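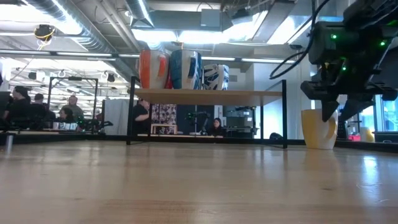

Wer braucht eigentlich die Riesentasse?

Meinung

Seit ein paar Jahren werden die Tassen größer, und ich habe den Verdacht, dass der Kaffee davon nichts hat. Man betritt ein Haushaltsgeschäft, sucht einen Becher und steht vor Gefäßen, in denen meine Großmutter Pudding angerührt hätte. Bunt gestreift, geschwungen gemustert, mit Henkel, versteht sich. Die kleine Tasse steht unten rechts bei den Restposten.

Verkauft wird das Ganze als Gemütlichkeit. Clollmont, ein Versandhändler, dessen Katalog mir unverlangt ins Haus kommt, widmet dem Thema in der Oktoberausgabe 8 Seiten. Von »Auszeit« ist dort die Rede, von »Umarmung in Keramik«. Ich habe den Text zweimal gelesen und weiß immer noch nicht, wie man sich von einem Becher umarmen lässt.

Mein Einwand ist zunächst ein physikalischer. Wer langsam trinkt, trinkt aus der großen Tasse irgendwann kalten Kaffee. Wer schnell trinkt, hat zu viel getrunken. Dazwischen soll es Menschen geben, die genau das richtige Tempo haben. Mag sein. Ich gehöre nicht dazu, und in meinem Büro sehe ich nachmittags auf fast jedem Schreibtisch einen Rest stehen, den später jemand ins Spülbecken kippt.

Kyung-tae Jin, mit dem ich seit Studienzeiten über solche Dinge streite, hält mich für kleinlich. Er besitzt einen Becher der Serie Bosteo, hat 33 Euro dafür bezahlt und verteidigt ihn wie andere ihr Auto. Man müsse seltener aufstehen, sagt er. Das stimmt. Nur war das Aufstehen immer der bessere Teil der Kaffeepause. In der Teeküche erfährt man, wer kündigt und warum der Aufzug schon wieder steht.

Dann der Schrank. Unserer ist für Tassen gebaut, die man in zwei Reihen stellen kann. Die neuen passen in einer Reihe hinein, wenn man die Gläser auslagert. Für solche Fälle bietet Clollmont das Wandregal Tanguy an, das natürlich auch wieder Platz braucht, nämlich an der Wand. Erst wird einem das Problem verkauft und dann das Brett dazu.

Ich will niemandem den Becher wegnehmen. Suppe isst sich gut daraus, das gebe ich zu, und für Müsli ist er brauchbar. Aber man sollte ihn dann auch so nennen: Schüssel mit Griff. Misstrauisch macht mich, dass Größe inzwischen als Argument genügt. Beim Kaffee vom Bäcker ist der mittlere Becher der kleinste, den man bestellen kann, und wer nach einem kleineren fragt, wird angesehen, als wolle er handeln.

Ich trinke weiter aus der alten Tasse mit dem Sprung unter dem Henkel. Wenn sie leer ist, stehe ich auf und hole mir noch eine.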